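Why I Stopped Reading the Boxed Text

For many years I ran published adventures exactly as they were printed. When the players opened a door, I found the gray box on the page and I read it aloud, from the first word to the last. I believed this was the polite thing to do. A professional writer had prepared those sentences, and English is my third language, so who was I to replace them with mine?

I have changed my mind, and I want to explain why, because I think boxed text does more harm to tabletop games than most publishers would like to admit.

The adventure that changed my mind is called The Lamps of Hiltovari. It is a long one, 207 pages, and it was sold as a complete campaign for characters up to level 6. I bought it with great hopes. The setting is very good: a harbor city where every street lamp holds the memory of a dead person, and a thief has begun to put them out. My group loved this idea before we had rolled a single die.

Then we played the first evening. The arrival by ship has a boxed text that fills almost a full page. It tells the players about the fog, the smell of tar, the history of the breakwater and the family of the harbor master. It also tells them that they feel "a deep unease." One of my players had made a priest who fears nothing. He looked at me and asked whether he had to feel this unease. I did not know what to answer. The book had spoken for him, and I had lent it my voice.

By the second page of the fog, one player was sorting her dice by color and another had gone to the kitchen. When I finished, there was a silence, and then a question: "So, are there guards?" Yes, there were guards. They were in the fourth sentence. Everyone had missed them. 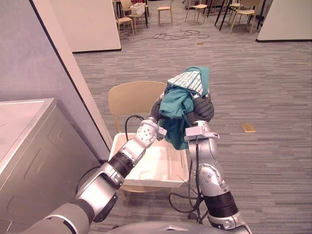 When I wrote a shorter version of this complaint on a forum, Edet answered that the fault was mine. A good reader can hold a table for two minutes, Edet said, and a book can't be blamed for a flat voice; besides, many game masters are tired after work and are thankful for every sentence they don't have to invent themselves.

There is some truth in this. I don't have an actor's voice, and I am often tired too. But the argument supposes that listening is the natural state of people at a gaming table, and I don't believe it is. They came to act. A person who comes to act can listen for perhaps three sentences before he starts to prepare what he will say. The fourth sentence competes with his own plans, and his own plans are more interesting to him. An excellent voice may win one or two more sentences. It will not win a page.

Also, written language and spoken language are not the same thing, and I may notice this more strongly as a foreigner. In a book I can meet a sentence with three subordinate clauses and go back to its beginning. At the table, nobody can go back. The writer of Hiltovari likes to put the important object at the end of the sentence, after all the decoration, as a reward. On paper this is elegant. Aloud, the reward arrives when the audience has left.

The usual defense is atmosphere. Without the box, they say, every dungeon becomes "a room, thirty feet by thirty, with a door." I had this fear myself. What I found was different. When I close the book and say only what matters, the players begin to ask, and their questions build the atmosphere much better than my reading did. What color are the lamps? Is one of them out? Can I hear a voice if I put my ear to the glass? None of this was in the box, and all of it is now part of our Hiltovari.

I am not asking for less writing. I would like the same writers to put their talent in another place. Give me three details I can say in any order, one thing that moves, and one thing that the players will want to touch. Put the guards first, in bold letters. Tell me, the game master, the secret of the room in plain words, so that I don't discover it on the next page while five people wait. 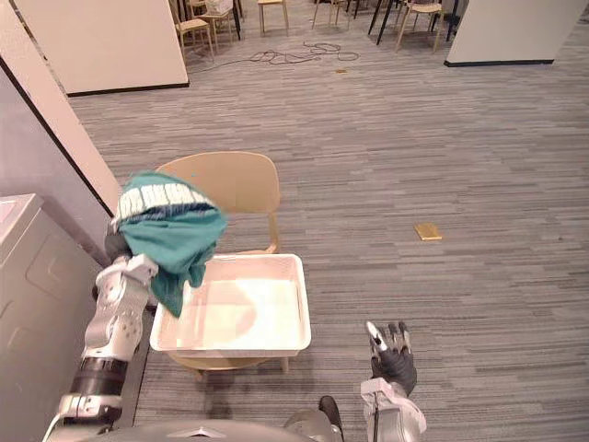 A room in an adventure needs very few objects, but they must be described in a way that gives the players work to do. I sometimes practice this with whatever is before my eyes. Take a shallow white basin with a bunched teal cloth held up above it, the tail hanging down just over the rim. A boxed text would want to tell us about the light and the mood of the house. I would say: there is a basin, there is a cloth above it, and where the cloth is folded over you see a band of white marks on dark blue. Then I would be quiet. Are the marks letters, or only a pattern? Some player will certainly ask, and now that player is standing inside the room.

A few smaller publishers already work like this. Festent prints its locations on half a page, with keywords and arrows, and I can run one of their scenarios after reading it once on the train. The science fiction game Lulano, which is set in the year 2077, goes even further and gives each place only a smell, a sound and a problem. I find this a little too dry – a game master also needs some pleasure when reading alone – but I have never lost my table with it.

The big books change slowly, I think, because they are bought by people who read them at home more often than they play them. I understand this well, as I own many adventures I will never run. For this kind of reader, a page of fog is a good page. Around 3000 words of Hiltovari are boxed text in the first chapter alone, and in my armchair I enjoyed most of them.

But an adventure that is printed to be played should be tested by ear. Before it goes to the printer, the writer could read each box to a few friends, at the normal hour, after dinner, and then ask them one question: what is in the room? Whatever they can't remember should go into the notes for the game master, or out of the book.

We are now in the fourth chapter of Hiltovari. I prepare each session with a pencil, and I underline seven or eight words per box – sometimes fewer. The priest still feels no unease.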